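Skasteo Gripper Finger Set for Computer Service Cells
Narrow fingers for robots that work inside open desktop cases
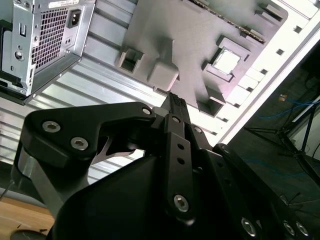

Product overview
The Skasteo finger set is made for robot cells where desktop computers are opened, checked and repaired. Inside a case the space is small, and there are many metal edges close to the tool. A wide finger touches the frame before it comes to the part. Our finger is narrow and has a ridged tip for better hold on smooth plastic.

The set is supplied by Tirneck. Order code: TS-23.

What is in the set
2 fingers, matte black
8 socket screws
Printed work rules, to be kept at the cell

Good practice before the work
Please read this part also if you have used grippers for many years.

The computer must be disconnected from the mains before the robot is allowed to move. Switching off by the button is not enough. The power cord has to be taken out of the inlet and put where the operator can see it. The power supply unit stays closed, and no finger may enter its ventilation grille.

The case must be fixed to the table or held in a fixture. If it stands tilted, check the fixing by hand from both sides. Cables on the floor should not cross the place where the operator walks.

Risk assessment
A gripper is not a complete machine. The company which builds the cell is responsible for the risk assessment of the whole application, as described in ISO 10218-2. For work with a person near the robot, please see also ISO/TS 15066. The narrow finger has a small contact area, so pressure on a hand must be considered also when the force is low.

After every change of fingers
Tighten all screws again after the first 84 cycles. Then run the program at reduced speed with an empty gripper and watch the distance to the case rail. Fingers with a worn ridge must be changed in pairs.

Ordering
Delivery time is almost 2 weeks. Customers of the Jasa line can use the same screws. For the work rules in Lithuanian, write "Jankauskaitė" in the order comment, it is the name of that edition.

Page updated 22/05/2018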